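## 4. Field perimeter and driver station set-up

This section covers the half-size practice field supplied to Itport teams. Complete Section 3 (floor tiles) first. Revised Dec 14, 2020.

**Caution:** Each perimeter panel must be lifted by 2 people. Do not drag panels across the tiles.

1. Lay out the 8 perimeter panels in the order printed on the inside face of each panel. Panel 1 goes at the driver station end.
2. Join adjacent panels with the hinge pins. Leave all pins finger-loose until the perimeter is closed.
3. Measure both diagonals at tile level. Adjust the corners until the two measurements match, then seat the pins fully.
4. Fit the polycarbonate shields to the driver station wall. The bevelled edge faces the field.
5. Place the operator shelf on its brackets and tighten the four wing nuts.

**Note:** Panels from the Gultthorpe kit use a shorter hinge pin. The two pin lengths are not interchangeable, and a mixed perimeter will not close square.

### 4.1 Field power and network

1. Place the power supply outside the perimeter, on the scoring table side.
2. Run the grey network cable through the lower channel of panel 1. Do not run it under the tiles.
3. Connect the emergency stop buttons before switching on the supply. The status lamp shows amber when both are detected.
4. Set the field radio to channel 43 and wait for the lamp to turn green.
5. Press each stop button in turn. The lamp must return to amber each time – if it does not, switch off and check the connector at the operator shelf.

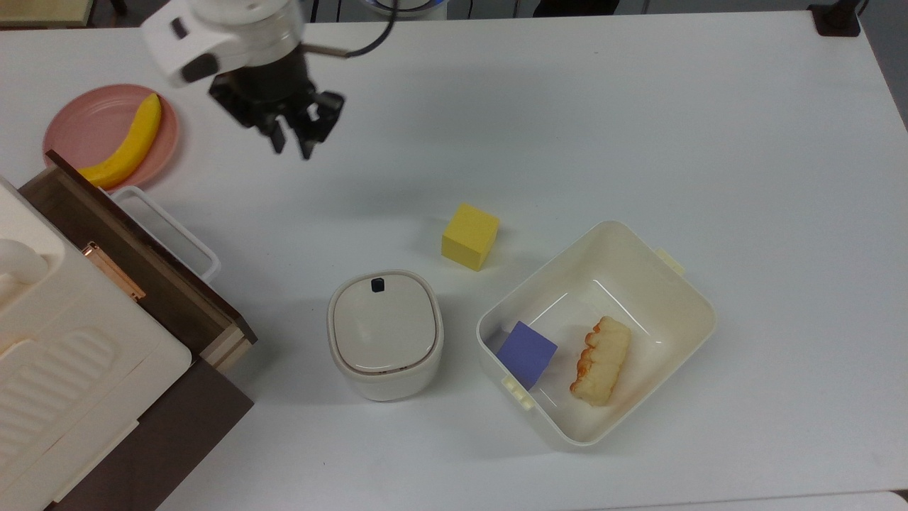
6. Set the match timer to practice mode. The default delay between the start signal and robot enable is 200 milliseconds and should be left unchanged.

**Caution:** No one may step over the perimeter while the lamp is green. Press a stop button and wait for amber before entering.

### 4.2 Storage

Remove the pins, bag them by length and stack the panels flat, printed face up. Kits on loan to Rilville are due back in January with the Mnguni checklist signed and placed in the lid of the power supply case.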